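Keeping Campaign Yard Signs Standing, and Storing Them After

Most yard signs that fail do so in the first week, and it is usually the ground or the stake that lets go before the printed panel does. The notes below come from three seasons of putting out signs for town council and school board races in Curnwood. They apply to the ordinary corrugated plastic panel on a wire H-stake.

Before you start

Ask your town clerk for the sign rules and read them. Ours set a distance from the curb and a date by which everything has to come down. Get permission from the person who lives at the address, and write down who said yes. Valbona Petkov kept our list for the March primary in a spiral notebook, one street to a page, and we never had a complaint we couldn't answer.

Setting the stake

Wet the ground the night before if it has been dry. A watering can is enough. Push the stake in by stepping on the lower crossbar with the ball of your foot, keeping your weight over both legs of the wire. If one leg stops, pull the whole thing out and move over a few inches. Forcing it bends the wire, and a bent stake never holds a panel straight again.

In frozen ground, make pilot holes with a long screwdriver and a hammer. Call before you dig if you are going any deeper than the stake itself, and stay clear of sprinkler heads.

Wear gloves. The cut ends of the wire are sharp, and so are the corners of a new panel.

Mounting the panel

Slide the panel onto the top prongs through the flutes, the little channels inside the plastic. Count in the same number of flutes from each side so it sits centered. Push down until the bottom edge rests on the upper crossbar. If it is loose, run a zip tie through two small holes and around the crossbar. Leave a little slack so the panel can move in the wind.
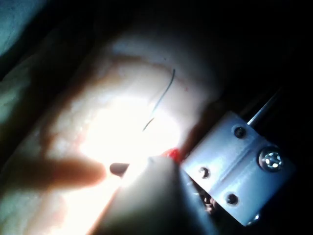

For a corner that gets strong wind, use two stakes side by side and turn the sign edge-on to the worst of it. You lose some visibility from one direction. Primo Longo's corner on the Tamine road took down four of ours before we turned it, and the next one lasted until election night.

Cleaning

Use dish soap, warm water and a soft cloth. Window cleaner is fine on most inks, but try it on a corner first. Skip anything gritty – it dulls the print, and after that the sign can't be read under headlights. Bird droppings come off easier if you lay a wet paper towel over them for ten minutes.

Repairs

A crease across the panel can be stiffened by sliding a piece of straight coat hanger wire up a flute behind it. Clear packing tape on both sides will hold a torn prong hole for a few weeks. Faded red can't be fixed. Put those signs on the side streets.

Taking down and storing

Work from the list and cross off each address as you go. Pull straight up with both hands on the upper crossbar. Knock the dirt off the wire before it goes in the car.

Dry the panels standing on edge overnight, then store them flat in a closet or basement, out of the sun. An attic gets hot enough to warp them. Stakes nest if you face them all the same way, and a bundle of them tied with twine at both ends fits under a workbench.

Keep any panel that doesn't have a year on it. Mireille Fleury ran twice with the same 131 signs and only had to buy new stakes. Panels you can't use again make good drip trays for paint cans or a kneeling pad liner for the garden. Check with your recycling center before putting them in the bin, as many don't take corrugated plastic at the curb.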